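4. Contents and order of the supply bin

4.1 What counts as a bin

The 23 households in the Mavthorpe study were asked to show us where they kept their first aid things. Most led us to a container of some kind, opened it with visible confidence, and then spent a while looking for the plasters. The container was seldom a first aid kit in the sense that a retailer would understand. Kits had been bought, certainly, and several were still in their shrink wrap, but the working stock lived elsewhere, in open-topped plastic bins, mesh baskets and, in one household, a salad spinner with the spinner removed.

We use "bin" throughout for any rigid, open-topped container that a household treats as the home of its dressings, bandages, tablets and related odds and ends. The definition excludes drawers, which Segers and Urbonaitė treated in the earlier Jutel survey, and it excludes handbags, which deserve a paper of their own and will not get one from us.

Three properties of bins mattered more than participants expected. The first is wall height. A tall wall keeps a bin respectable from across the room and makes it nearly useless from close up, where the only thing on view is whatever went in last. The second is taper. Bins that narrow toward the bottom nest nicely in the shop, and at home they persuade flat packets to stand on edge along the walls, where they bend. The third is colour. White bins were thought to be the hygienic choice, but pale packaging against a pale floor is hard to pick out, and participants looking for a small white box in a white bin often took out everything that wasn't one. 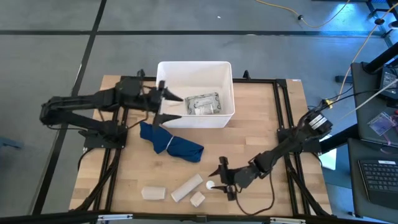

Emptying was therefore the usual first move, even among people who had told us at the door that they knew exactly where things were. We came to regard the items laid out on the table as a second, temporary container. Participants arranged them in loose rows, left gaps for things they felt sure must still be in the bin, and were reluctant to put anything back until the gaps had been explained. Parry's field notes record one participant guarding such a gap for most of an afternoon on behalf of a thermometer that was later found in the car.

4.2 Soft goods and hard goods

When repacking, participants sorted by feel before they sorted by use. Boxes and bottles went together, sachets and packets went together, and cloth of any description went somewhere else, usually beside the bin "for now". In our second visits, made in March, much of the cloth was still there.

Cloth is awkward for a simple reason. It takes up as much room as the person folding it allows, and it is generally folded by someone who would like to be finished. A band around the middle helps with carrying and does rather less for packing, as the fabric bulges on either side of it and the result lies in a bin about as neatly as a bow tie in an envelope. Participants who removed the band and folded the cloth to the shape of the bin floor got it in flat. Those who kept the band on tended to lay it across the top, covering everything else, which hid the mess and also the scissors.

Paper and foil packets have the opposite fault. They occupy almost nothing one at a time and slide over one another as a group, so a layer of them never stays a layer. Oyelaran proposed the term "drift" for the way packets migrate to the low side of a bin and small rolls end up in the corners. We have adopted it here, partly for convenience and partly because he had already used it in all the tables.

Participants were asked to rate how tidy their bin was before we touched it. The ratings bore little relation to how long they then took to find a named item. Five of the households with the highest ratings gave up altogether and offered us tea.

Figure 4. Small packets, a printed box and a small roll or cylinder in a white bin, with a banded navy cloth in front of it. The contents lie in a jumbled layer, with printing too small to read clearly.

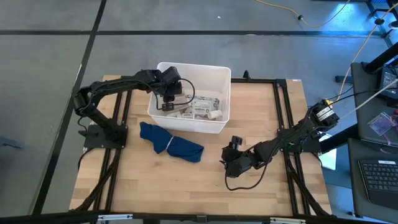 4.3 Rolls, bottles and the problem of the round

Round things caused more than 8 of the disputes we recorded, a dispute being any exchange between members of a household in which the word "always" was used. Rolls of knitted bandage were the main offenders. They are bulky, they are light, and they give when pressed, so people press them. A roll squeezed in beside a box will fit perfectly well until the box is taken out, at which point the roll expands into the space and the box has no home to return to.

Tubular bandage raised a further difficulty, as hardly anyone could say what size theirs was. The packaging had usually gone. What remained was a fat striped roll of uncertain date, kept because it had been expensive or because it looked medical. Households that owned one kept it for years. Paquette, who coded the interviews, found that participants spoke of these rolls much as they spoke of older relatives: fondly, and with no clear plan.

Plain white bottles came next. An unlabelled bottle cannot be filed by use, so it was filed by shape, standing upright next to whatever else would stand. Several participants shook theirs and listened. We advised against taking this as a form of identification and suggested the pharmacy. A label on the side of a bottle is no help once the bottle is packed among others, and the Charbonneau group's advice to mark the cap as well worked well for our participants, once a pen had been found. 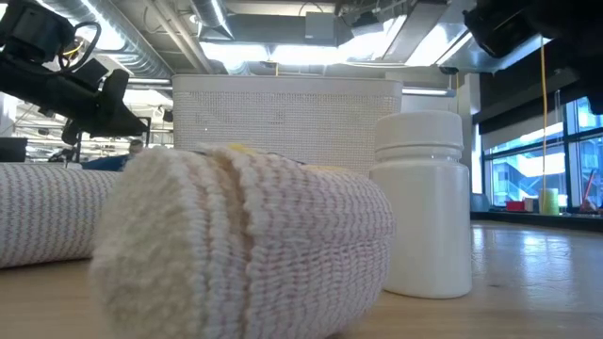 Should bandage rolls go in the bin first or last?

Put them in last, standing on end along one side if the walls are tall enough and lying across the packets if they are not. Rolls placed at the bottom make an uneven floor, and everything set on top of them leans. The exception is a household that uses its rolls every week, in which case they are better off in a basket of their own.

4.4 Repacking and its durability

Of the arrangements tried, the most durable was also the plainest: cloth flat on the floor of the bin, boxes against the longer wall with their printed ends up, packets upright in a cut-down carton, rolls on top. It was still recognizable at the second visit in most homes. The colour-coded scheme we had been rather proud of survived only in the household of a retired librarian, where it had been extended to the batteries.

We also tested the Skamiseo divider, a folding insert that splits a bin into compartments. Participants liked it and put it together without complaint. At the second visit it was often found holding mail. Section 5 takes up the question of who in the household restocks the bin, on which our interviews and our observations do not agree.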